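3.2. Distorsión y caída de nitidez en los adaptadores gran angular

Para el segundo bloque se usaron dos adaptadores de rosca, el Tindall y el Priltilar, montados sobre el mismo teléfono y con idéntica carcasa. Carta de líneas a distancia fija, luz difusa, sin flash. 17 posiciones de enfoque por adaptador, 200 tomas en total una vez descartadas las movidas (ver tabla 2). El método es el de Strachan, de 1983, pensado para óptica de ampliadora pero que sirve igual aquí con pocos cambios.

Resultados. En el centro casi no hay diferencia entre los dos. En las esquinas sí: el Priltilar pierde contraste antes y la distorsión de barril se nota ya a simple vista, sobre todo en las líneas horizontales de arriba. El Tindall aguanta mejor, aunque con un halo violeta en los bordes de alto contraste que la correción por software no quita del todo. Tampoco empeora al cerrar el encuadre – esto no lo esperábamos.

Un problema aparte es el centrado. La rosca de la carcasa tiene holgura y cada remontaje mueve el eje óptico un poco. Repetimos la serie en el laboratorio de Tamcombe, con otra carcasa, misma tendencia.

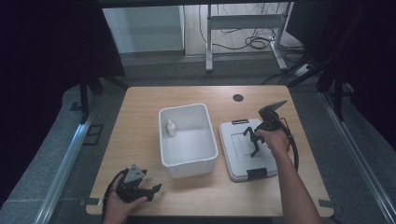
Figura 4. Caja blanca abierta con un bote pequeño dentro, y su tapa sobre la mesa.

La dispersión entre remontajes es mayor que la diferencia entre adaptadores en la zona media, asi que ahí no sacamos conclusiones. En esquinas sí se separan. Sithole (comunicación personal) sugiere fijar el adaptador con una arandela de goma; probado solo con el Tindall, mejora algo, faltan datos. Los valores por posición van en el anexo B.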